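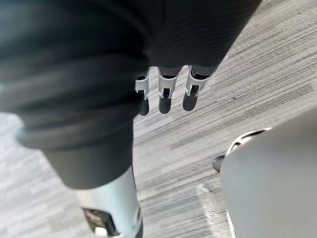 Clellden puts out sleeve and fingertip care routine for its robot hands

CLELLDEN, September – Clellden today released the upkeep routine its own service bench uses on sleeved robot hands. Free to download, no sign-up. Covers the fabric sleeve, the finger joints and the fingertip grips. One person can do the whole thing in 40 minutes.

Short version of the routine:

Power down and let the arm settle. Fingers pointing at the floor, clear of everything.

Roll the sleeve back from the cuff. Don't yank. Check the folds for grit, shake out, wash cold, air dry. Spare goes on in the meantime.

White brackets next. Look in through the cutouts at each joint. Dry brush only – no spray, no oil. A pin that has walked gets pushed back and logged.

Fingertips. Wipe with a damp cloth. Shiny spots or a split edge, swap the tip.

Sleeve back on, snug but not stretched hard over the palm. Run the open/close cycle 100 times before teh arm goes back to work.

The interval is every 72 running hours. Clellden used to say "as needed," and customers asked for a number.

"Most of the calls we get are a bunched sleeve," said Nelli Harju, service lead at Clellden. "Somebody pulls it on in a rush, it rides down into the fingers, the hand reads a load that isnt there. Ten minutes with the cuff and it's fine. So we wrote it down."

The routine was tried out first at Rirnik and Dawber, both of which run sleeved hands on mobile arms. Dawber logged 83 services over the trial and sent back notes on the pin check, now step three. Rirnik asked for a one-page version to tape up by the charger. Included.

Replacement sleeves and tips are stocked by Trendier and ship in charcoal only for now. A second color is planned, no date yet.

Older hands with the screw-on cuff are not covered. Separate sheet coming for those.

Press and service questions: Nelli Harju, Clellden service desk, 8 a.m. to 4 p.m.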